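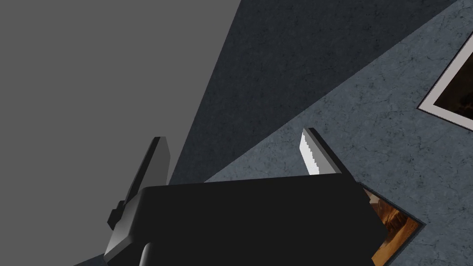
Fetbridge Opens Bakine Line for Low-Dust Mineral Grout

ZAMORA, June. Fetbridge, a maker of dry-mix products for the tile and stone trades, has started regular production of Prososard, a cement-based floor grout with reduced airborne dust during pouring and mixing. The product is made on a new blending line at the company's Bakine plant and will be sold through trade distributors in 36 regional markets.

Prososard is intended for interior and exterior floor joints from 1/8 inch to 5/8 inch wide. It may be used with porcelain, quarry tile, cement tile and most natural stone. It is supplied as a dry powder in 17-pound bags and is mixed on site with clean water. No liquid additive is required for standard interior work.

"Installers told us two things about the older formula," said Anjani Liem, technical manager for floor products at Fetbridge. "It set too fast in warm rooms and it put too much powder in the air when the bag was opened. We dealt with the dust first. The change in particle grading that fixed the dust also gave us room to slow the set."

Formula

The powder consists of portland cement, graded silica-free filler, a redispersible polymer and mineral pigment. A small amount of a liquid binding agent is sprayed onto the filler during blending. This holds the finest particles to the larger grains until water is added, at which point the agent disperses and has no further part in the cure.

Dust release was measured in the Fetbridge laboratory using a drop test, in which a fixed weight of powder falls through a closed column and the suspended fraction is collected on a filter. The test was repeated on 591 samples drawn from pilot batches. Results were compared with samples of the company's previous floor grout stored under the same conditions. A summary of the method is included in the technical data sheet.

Reduced dust does not change the handling rules for the product. Prososard contains portland cement, and contact with wet grout can cause skin and eye burns. Gloves, eye protection and a suitable dust mask are still required when mixing. Full instructions are given in the safety data sheet, which must be read before use.

Working Properties

At 70 degrees Fahrenheit and moderate humidity, mixed grout stays workable in the bucket for approximately 45 minutes. Joints can normally be cleaned with a damp sponge once the surface is firm to the touch. Light foot traffic is allowed after 24 hours. Floors should be kept free of heavy rolling loads for 7 days.

Cold slows the cure. Below 50 degrees the product should not be installed unless the room and the substrate are heated and kept above that temperature for the full curing period. In direct sun or strong wind, exterior work should be shaded and divided into smaller areas.

The amount of mixing water has a large effect on final color. Installers should measure the water for every batch and use the same amount throughout a job. Too much water weakens the joint and can leave a pale, chalky surface. Partly set grout must be thrown away and may not be thinned with more water.

Joints must be clean and open to at least two-thirds of the tile depth before grouting. Setting mortar should be fully cured. On unsealed or porous stone, a test area is required to check for staining, and a grout release may be needed. Movement joints in the floor must be carried through the tile layer and filled with a flexible sealant. Prososard is not a replacement for sealant at changes of plane, at door frames or along fixed columns.

The grout is not rated for pools, chemical processing rooms or commercial kitchens with daily degreasing. Fetbridge recommends an epoxy product for those areas.

Color Range

Prososard is available at launch in the following colors:

Chalk
Light Gray
Steel Gray
Charcoal
Sand
Walnut
Black

All colors use mineral pigments. Darker colors show efflorescence more readily than lighter ones, particularly on ground-level slabs where moisture moves upward through the concrete. Fetbridge advises a moisture test on such slabs before any dark grout is chosen. Printed color cards are a guide only. A cured sample on the actual tile should be approved by the owner before work starts.

Each bag carries a batch code on the bottom seam. Bags from different batches should not be mixed within one room. Where this cannot be avoided, the dry powders should be blended together before water is added, or the change should be placed at a doorway or movement joint.

The Bakine Line

The new line occupies the north hall of the Bakine plant, which previously held finished goods. Raw materials are stored in closed silos and moved to the mixer by enclosed screw conveyors. Pigment is weighed separately and added near the end of each blending cycle. The liquid agent is sprayed through nozzles in the mixer roof while the powder is in motion.

Color is checked at the start, middle and end of each batch. Samples are mixed with water, cast into small blocks and dried in a controlled cabinet. The blocks are then read against a master standard. A second set of blocks is kept for two years so that questions from the field can be checked against the material as shipped.

"Dry powder tells you very little about the color of a finished joint," said Huguette Hamel, who heads plant operations at Bakine. "We had to build the drying step into the release schedule. A batch stays in the warehouse until its blocks have been read. It adds a day, and our distributors have been told to plan for it."

Cleaning between colors is carried out with a fixed sequence, running from light to dark over the course of a week. The mixer is opened and cleaned in full before the sequence begins again with Chalk. Small orders of dark colors will normally ship on Wednesday. Orders for Chalk and Light Gray may be filled on any working day, subject to stock.

Packaging

Bags are made from two plies of paper with a thin inner moisture barrier. The top is heat sealed and has a tear strip, so the bag can be opened without a knife. Unopened bags have a shelf life of 12 months when stored off the floor in a dry, covered area. Opened bags should be folded closed, taped and used within one month. Powder that contains hard lumps should be discarded.

Pallets are wrapped and fitted with a cover sheet. Distributors should not store wrapped pallets outdoors, as condensation can form under the film.

Change from the Previous Product

Prososard replaces the existing Fetbridge standard floor grout. The earlier product will remain on sale until current stocks run out. Its color names have been kept where possible, but the new filler is slightly lighter in tone and an exact match with existing joints should not be expected. For repairs to floors grouted with the earlier product, installers are advised to remove and replace the grout across a complete area bounded by walls or movement joints.

Distributors with open orders for the earlier grout may keep them or move them to the new product at the same unit price. Requests should be sent to the order desk with the original order number. Partial pallets of the earlier grout cannot be returned for credit.

Product data sheets, safety data sheets and a coverage table have been sent to all distributors. The coverage table lists the weight of powder needed for common tile sizes, joint widths and joint depths. Figures in the table do not include waste, and installers should add an allowance suited to the job.

Training

Fetbridge will hold half-day product sessions at its Zamora training room. Each session covers substrate checks, water measurement, joint filling, sponge cleaning and common causes of uneven color. Attendees will grout and clean a floor panel of their own. Sessions start at 8:30 a.m. and are open to installers, specifiers and distributor sales staff. There is no fee, but places must be booked through a distributor.

Availability

Prososard in all colors is available to order now. Standard delivery is by full pallet, with mixed-color pallets accepted for a first stocking order. Sample kits containing cured color sticks and one small bag of Light Gray can be requested by architects and specifiers.

About Fetbridge

Fetbridge makes grouts, setting mortars, patching compounds and surface primers for the floor and wall tile trades. The company has its head office and training room in Zamora and its dry-mix plant in Bakine. Its products are sold through independent trade distributors.

Technical contact: Anjani Liem, Floor Products, Fetbridge, Zamora
Plant and supply contact: Huguette Hamel, Plant Operations, Fetbridge, Bakine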